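**Planner update cuts the pauses out of whole-body reaching, Vurkville lab says**

Monday, July 13, 2020

VURKVILLE - A rewrite of the motion planning code on the lab's humanoid has gone onto the machine and is running, the software team said this morning. Release is called Tevonberg. Source goes public later this summer, no firm day yet. 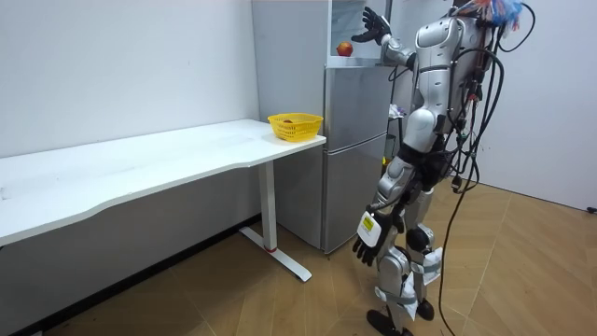 The old planner treated arms and legs as separate jobs. Legs got a stance first, then the arm was planned on top of that, and if the arm couldn't get there the whole thing went back to the start. Worked okay for anything at desk height. High reaches were the trouble. Replans stacked up and the robot would stand waiting on its own software, sometimes long enough that people assumed it had crashed and hit the stop.

Tevonberg solves for stance and arm together. One problem, one answer. If no answer comes inside the time limit it hands back the best partial motion it has that still passes the balance check, and keeps working on the rest while the robot moves.

"We were paying for the same computation over and over," said Rodica Hodoroagă, who leads the planning work. "The legs would pick a spot, the arm would say no, the legs would pick almost the same spot. It was embarassing to watch in the logs."

Numbers, from the team's own bench runs, not checked by anyone outside: 137 logged reach requests replayed through both planners on the same desktop machine. Median planning time for the old code was nearly 3 seconds. New code, 80 milliseconds. The worst cases improved less, and two requests that the old planner eventually solved came back partial from the new one. Hodoroagă said both involve targets behind the shoulder and both are open tickets.

Replay only tests planning time. It says nothing on how often the hand ends up where it should, and the lab hasn't put out a figure for that. Asked for one, Hodoroagă said the test set for it is still being written and she'd rather wait.

**Fingers still separate**

The hands are not part of the rewrite. Tevonberg plans as far as the wrist and then passes off to the existing finger controller, called Havlíček, which has been on the robot since January. Hand shape on approach is picked from a short table of presets. The planner knows how big the open hand is and keeps that volume clear of shelves, boxes and so on, but it doesn't know what the fingers plan to do next.

That has a cost. In tight spots the planner will reject an approach that would be fine with the fingers closed, since it's checking against the hand wide open. Joining the two is on the list for the next version. Not this one.

**Perception side**

Smaller changes here. The object tracker, Itau, used to push a fresh position to the planner on every update, and each one set off a replan even when the object had shifted by less than the sensor noise. Now there's a threshold. Below it the planner keeps its current motion and just nudges the end point.

Clear plastic and glass remain a weak point. Depth readings go straight through them or come back as junk, so a display box or a fridge shelf may simply not exist as far as the collision map is concerned. For now those get entered by hand as plain blocks in a scene file. Anybody who moves one has to edit the file too. The team wants a check that warns when the scene file and the tracker disagree; a first try at it flagged so much that it got switched off after a day.

**Logging**

Possibly the part other groups will care about most. Every plan request is now saved with the full robot state, the collision map and the random seed, in a single file. Load the file on a laptop and you get the same plan out, same joint angles, same timing of waypoints. The old logs left out the seed, so a bad motion seen once on the robot often couldn't be made to happen again at a desk.

Files are big. Team keeps two weeks' worth then drops everything not tagged to a ticket. A command line viewer ships with the release and steps through a plan waypoint by waypoint, with the balance margin printed next to each one. No graphical version. Hodoroagă said someone is welcome to write one.

**What's needed to run it**

Linux, a recent C++ compiler, and a robot description file in the usual URDF format. Python bindings are there but cover only the request call and the log reader. No GPU needed. The balance check assumes flat feet on a flat floor, so anyone with stairs or ramps in mind should hold off. Joint limits are read from the description file and the planner trusts them completly, so check those first.

Arm-only robots can use it with the stance part turned off. The team has tried that in simulation with one fixed-base arm, and found it slower than tools made for the job. They don't recommend it.

License hasn't been picked. It's between two permissive ones and the decision is held up on a bit of older code in the solver whose author has to sign off.

Next up is a freeze on new features, then docs. Documentation currently covers install and the request format, the tuning section is a page of headings. Groups wanting early access to the log format can ask the lab for the spec, the rest waits for the public release.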